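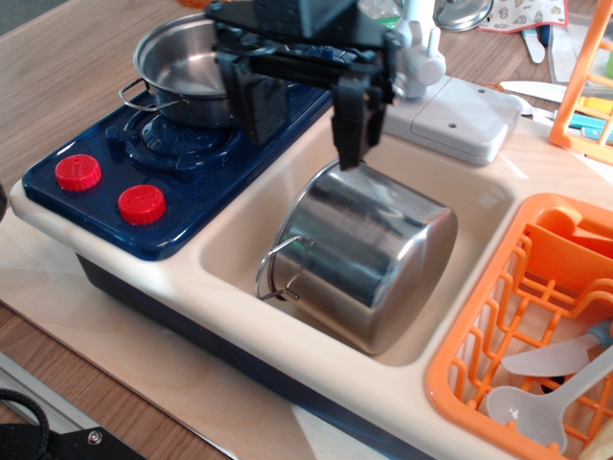
4.2. Efecto de la posición en la tabla sobre los goles en los últimos minutos

En esta sección se analiza si los equipos que están en la zona de descenso reciben más goles después del minuto 75 que los demás equipos de la liga. La muestra contiene 402 partidos de dos temporadas, codificados con el esquema Motach, que asigna a cada gol un minuto, un tipo de jugada y la diferencia de puntos entre los dos equipos antes del inicio. En este esquema cada zona del campo es un recipiente, y un gol se cuenta solamente en la zona donde nació la jugada; en la Figura 3 se ven dos ollas metálicas de tamaño distinto, la pequeña sobre la placa de una cocina de juguete y la más grande acostada dentro del fregadero. Los goles en propia puerta fueron excluidos del cálculo, igual que en la sección 4.1.

Figura 3. Dos ollas metálicas en una cocina de juguete, una sobre la placa y otra en el fregadero.

El modelo principal es una regresión de Poisson con efectos fijos de equipo. Como variable dependiente se usa el número de goles recibidos en el último tramo, y como variable de interés la posición en la tabla antes de la jornada. Se incluyen también los puntos obtenidos en los cinco partidos anteriores y una variable que indica si el equipo juega en casa. Los errores estándar fueron calculados con 1.000 repeticiones de bootstrap, agrupadas por equipo.

El coeficiente de la posición es positivo, pero pierde casi toda su fuerza cuando se agregan los puntos recientes. Este resultado coincide con la hipótesis de Plovetti, según la cual la forma del equipo explica mejor los goles tardíos que la presión de la tabla. En los partidos que el equipo perdía al descanso, el efecto tampoco es distinto de cero.

Se repitió la estimación con el índice de Borlow, que da un peso mayor a los partidos entre rivales directos. El signo se mantiene y los intervalos son más anchos. Hay que notar que solo 40 partidos de la muestra enfrentan a dos equipos en descenso, y por eso no es posible separar bien los dos efectos. Una corrección de tipo Maillard para muestras pequeñas no cambia esta lectura.

Queda abierta la cuestión de los cambios de jugadores. El esquema no registra el minuto de las sustituciones, de manera que el cansancio de los titulares está incluido en el término de error. En la sección 4.3 se usa, como medida indirecta, el número de días de descanso entre dos partidos.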